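# Can a robot fold laundry yet, or is that still years off?

**Posted by clelport_laundry, 9th August**

I run a small wash-and-fold with two people on the folding table. Children's clothes are the slow part. Shirts and towels go quickly, but elastic-waist denim takes a while to get square. A salesman has told me machines can do this now. I'm not looking to replace anyone. I want to know if a machine can take the small denim off our hands on busy days.

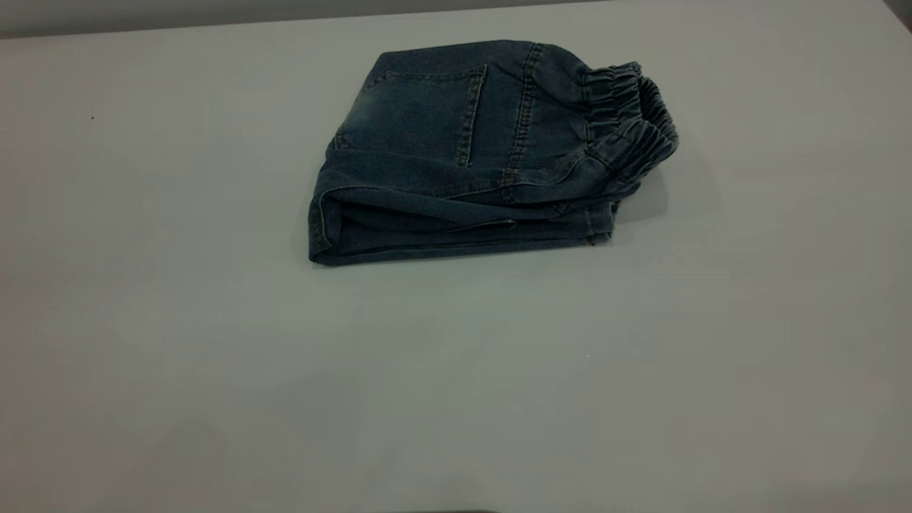
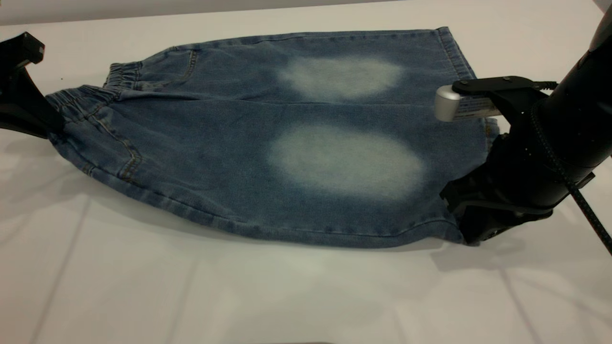 *First picture: elastic-waist denim folded to a bundle. Second picture: denim shorts laid flat, with a gripper at each end.*

The bundle is about what I'd accept for a customer order. Is this something I can buy, and does it work on a mixed basket?

---

**martens_line2**

Depends on what you mean by fold. There are three jobs and people mix them up.

1. Getting one piece out of a heap and finding out what it is
2. Getting it flat with the legs lined up
3. Making the folds and stacking

Number 3 has been done by machine in big laundries for a long time, for sheets and towels. You feed the piece in by hand and it comes out folded. Number 1 is the hard one. A pair of shorts in a heap has no fixed shape, and the arm has to find an edge it can use.

Number 2 is in between. Two arms can hold a garment at both ends and pull it straight. Gathered waistbands are a nuisance because the elastic pulls the top in and the legs don't want to lie in line with it. Denim helps you a little there. It's stiff enough to keep a crease, where a thin jersey slides back out.

I work in a plant that finishes workwear. We tried a Sinik two-arm cell on trousers last August. It did 856 pieces in the trial and 42 of those had to be refolded by hand. Quality was fine. Speed was not. A person on the next table was well ahead of it all day, and someone still had to lay out the pieces it couldn't sort.

For a shop your size I would wait. If you do get a demo, take your own basket, unsorted, and don't let them start with a piece already laid flat.

---

**jakach_user**

no. buy a folding board, they cost next to nothing and my kids can use one

---

**dryer_side**

Mostly agree with the first answer, but I'd look at when you need the help. If the denim can sit overnight, speed matters less. A slow machine that works for 8 hours with the lights off still gives you a stack in the morning.

Two things to ask the salesman:

- What happens when it drops a piece? Some stop and wait for a person, so running overnight gets you one piece and a warning light.
- Who changes the finger pads, and how often? Rivets and thick seams are hard on soft pads.

Also ask for the refold count on children's sizes only. Adult trousers will make the total look better than what you'd get.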